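Old office desktop as a home file server, worth it or not?

Home Storage and Backup > General

fstef_40
Posted Nov 12, 2018

My wife's office closed and they let people take the old desktops home. I have one and I want to use it to hold family photos, scanned papers and music for the house. Three people will use it, mostly in the evening. I don't need it to play video on the TV.

Right now everything is on one external drive that gets passed around, and I know that is a bad setup. I looked at the Plotden two-bay box, which is 176 dollars here without drives. The desktop was free. What would you do?

Fotis

iolanda_l
Replies: 212

Use the desktop. For three people and photos, nearly anything will do the job. Put the money into two new drives and set them up as a mirror. Put a simple server system on a small separate drive so that you can reinstall it without touching your files.

How many drive spaces does it have, and how many SATA ports? That will decide most of it.

teguhw
Replies: 1,340

I'd go the other way. I ran an old office tower for six years and the power bill was more than I thought it would be. These machines were made to be turned off at night. The Plotden box sits in a closet and uses very little. You will pay the 176 back over time and you won't have to maintain anything.

Also, a mirror is not a backup. Somebody says it in every thread, but it needs to be said in this one too, because the first post talks about photos.

iolanda_l

It depends on what he pays for power and how many hours it runs. He said evenings. Set it to sleep after midnight and wake at 4 in the afternoon. Mine has done that for years. I have a meter on it and the cost is small.

Agree on the mirror.

fstef_40

Thanks both. I haven't checked the ports yet. I have the side off and will look tonight. Power is not cheap here, but I can live with the sleep schedule.

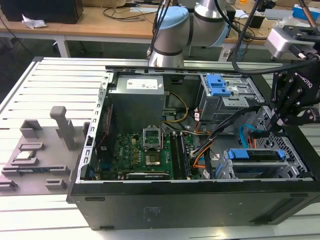 Side cover off, power supply at upper left

Is there anything I should replace before I start? I don't know how long it was in use at the office.

nattawut_t
Replies: 87

Dell, so look up the service tag on their support site. It will give you the original parts list and the ship date, and you can get the manual for the exact model. The manual will tell you the ports and the drive sizes it takes.

Things I would do on any used office machine:

Replace the coin battery on the board. It costs next to nothing and a dead one will lose your clock settings, including the wake time.
Update the BIOS before you install anything.
Run a memory test overnight.
Don't trust the hard drive that came with it. Use it for practice and then wipe it.

I would leave the power supply alone if it runs quietly.

teguhw

I wouldn't leave the power supply alone. It is the one part that can take the drives with it. And with some Dell models you can't drop in any standard unit, so check before you buy. Once you have bought a power supply, a battery and a bracket for the second drive, the free computer isn't free anymore.

nattawut_t

I have had 9 of these through my hands at work and one bad power supply. That's my experience, yours may be different. I don't think he should spend money on a part that isn't giving trouble.

teguhw

One out of 9 is a lot if it's the one with your photos in it.

iolanda_l

Which is what the backup is for.

Fotis, keep the external drive you have now. Plug it in once a week, copy everything over, unplug it and put it in a drawer. Better still, buy a second one and keep it at a relative's house. Swap them when you visit. Do that and it doesn't matter much which box you pick.

ikhsan.pillai
Replies: 19

I have the Plotden and I'm happy with the hardware. The software is slow and the photo app stopped indexing in August after an update. Support took a while to answer and told me to start the library over. I did, and it took 40 hours to finish. If you only need shared folders you won't run into this.

For copying to the cloud I use Trastidon. It runs on Linux as well, so you could use it with the Dell. The free plan is too small for photos, so count on paying.

fstef_40

Shared folders are all I need, I think. My daughter would like to see the photos on her phone but she can use any app that reads a network folder.

I'm leaning toward the desktop plus two new drives. I have one external drive already and my brother lives across town, so the swap idea works for us. Does it matter if the two drives in the mirror are the same brand?

iolanda_l

No. Same size is enough. Some people buy two brands on purpose so they don't get two from the same batch.

teguhw

Same size, yes. Check the exact capacity though. Two drives sold under the same number can be slightly different, and the mirror will use the smaller one. If you build it on the larger one first, the second may not be accepted later.

I still say get the small box. But if you go with the tower, turn on email alerts for drive errors and send yourself a test message. Mine had a failed disk for months because I had typed the address wrong.

nattawut_t

Good point on the alerts. Post the model number when you have it and I can tell you if I've worked on that one. Some of them need an adapter for the front drive bay.

fstef_40

Will do. I'm ordering the battery and the drives this week and will try the memory test first. If it fails I'll look at the Plotden again.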